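Apr 17, 2020 — Flikstead, back room notebook

Fridge and table, continued from the previous page.

Moved the small black fridge out from the wall before starting so the door can open all the way. It was catching on the baseboard. Cleaned the shelf with dish soap and warm water, dried it, put it back one slot higher than before. Plates with food on them now go in without scraping the shelf above. The lower space is shorter but fine for cans.

Bought one watermelon from Stinley, medium size. Cut it in half, then wedges, rind left on. Weighed the first few on the kitchen scale:

first wedge, 300 g, too wide for the plate, cut again
second, 153 g
third, 146 g

Anything near 150 sits inside the rim and leaves room at the sides. Going with that size for the rest. Got 13 usable wedges from the one half, and the end pieces went in a bowl for whoever wants them.

Plates are the round white ones from the Rao box. The Bodine ones are wider and I don't like them on that shelf — the door shuts, but only just.

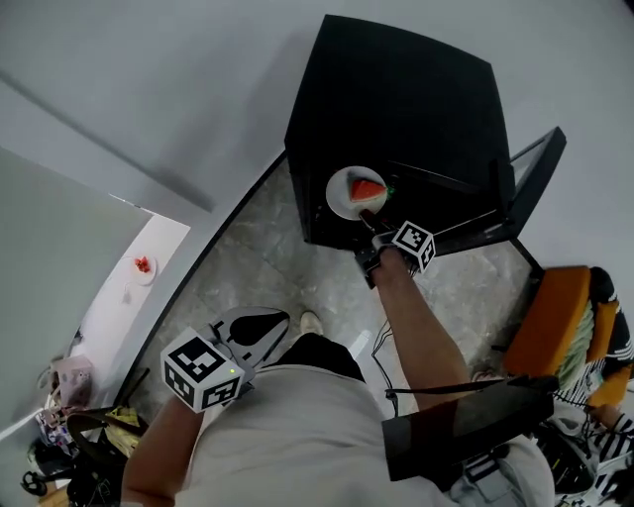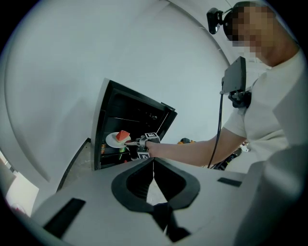 Watermelon is a better test of the shelf height than the sandwiches were. A sandwich can touch the shelf above and you'd never know, but a wedge leaves a pink smear. With the wedge lying on the round white plate there is clear space over it, and the plate can be held low at the rim, so I'm leaving the shelf at this height. The can stays on the lower shelf, to the left. I'd like the bottles kept toward the front, where they can be got at without moving a plate.

Juice is the main problem. A cut wedge left on a plate for an hour makes a puddle, and it runs to whichever side is lower. Put a folded paper towel under the front feet of the fridge, which helped a little. Checked with the level after: still tips slightly left. Needs a proper shim.

Wipe the black table between rounds, with a damp cloth first and then a dry one. It shows every drop once it dries.

To do:
shim for the front left foot
second roll of paper towels
ask Rao if they sell the same plate singly, two have chips
defrost (last done in September, ice is building up at the back again)

Other half of the melon is wrapped and in the big fridge down the hall, bottom drawer. Use it by tomorrow night.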